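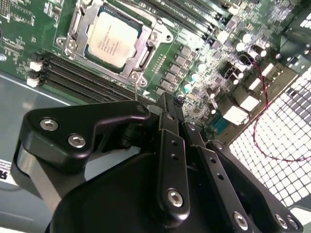 # Sellon opens second-life service for desktop workstations and servers

**Taslow, 14th November** – Sellon, the computer refurbishing company from Taslow, opens today its new service for older workstations and servers. The service has the name Fido and is meant for schools, small offices and workshops which own good machines but do not want to throw them away when one part becomes too slow or stops working.

Until now Sellon has mainly repaired laptops. During a trial which began in August, the company accepted 335 desktop and server machines from customers in the region. Most of them came from Rantala, the office equipment dealer, which collects used computers when it delivers new furniture and printers to its customers. Rantala will continue as the collection partner of the service.

## What is included

Every machine that comes to the Fido bench is opened, cleaned from dust and checked part by part. The memory modules are taken out and tested separately. The processor is removed from its socket, the old thermal paste is wiped from the lid, and the contacts of the socket are inspected under strong light before anything is put back. If the customer has ordered a faster processor, it is fitted at this stage.

The work on the socket takes the most patience. In the sockets which are used on these boards, the fine contacts are on the board and not on the processor. A contact that is bent by a careless hand can make a whole memory bank disappear, and often it costs more to correct this than to replace the board. For this reason Sellon handles each processor only by its edges and keeps it level when it goes down on the contacts.

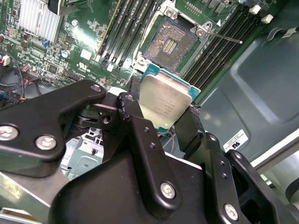
*Processor with silver lid in front of its open socket. The memory slots are on both sides.*

After the assembly the machine runs under full load for five hours. The customer receives a printed sheet with the temperatures, the result of the memory test and a list of the parts that were changed. Sellon gives a guarantee of two years on the parts which it has fitted and on the work itself.

## Used processors as a choice 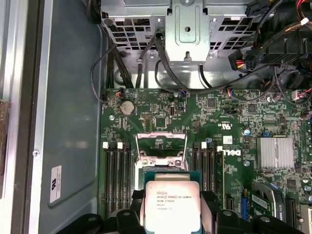
Customers can choose between a new processor, where one is still sold for the board, and a used one from the stock of Sellon. The used processors are sorted by the markings on the lid, and these markings are copied to the work sheet before the cooler goes on and hides them. A chip marked Intel Xeon E5-1630V3, 3.70GHz, is entered exactly so, together with the short code SR20L that stands below the name. The customer can later compare the sheet with what the system shows on the screen. Sellon does not accept processors on which the marking has been polished away or cannot be read with a magnifying glass.

The same rule applies to the memory. Modules are only mixed when they have the same speed, and slots that stay empty are written on the sheet, so that the owner knows how much room is left for later.

## Prices and delivery

The first inspection is free of charge for all machines that are brought by Rantala. For machines that are sent directly to Sellon, the customer pays the transport in both directions. An offer with a fixed price is sent after the inspection, and the work begins only when the customer has agreed to it in writing. The usual time from the agreement to the return of the machine is three weeks.

Drives are not part of the service. Sellon asks all customers to remove them before collection and to keep them in a safe place. If a drive is found in a machine, it is packed separately and goes back to the owner unopened – also when the machine itself is given up for parts.
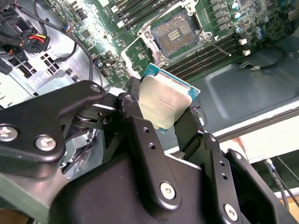

*Processor at the open socket of a server motherboard. The load plate is flipped open.*

## How to register

Registration is open now at the Sellon counter in Taslow and at all Rantala shops. Please have ready the model name of the machine, the number of machines and, if it is known, the type of processor. Complete machines are preferred, but single motherboards are also accepted when they are packed in an antistatic bag and the socket is covered.

## About Sellon

Sellon repairs and refurbishes computers for private customers, schools and companies. The workshop and the counter are in Taslow.

**Press contact:** Sellon, press office, Taslow.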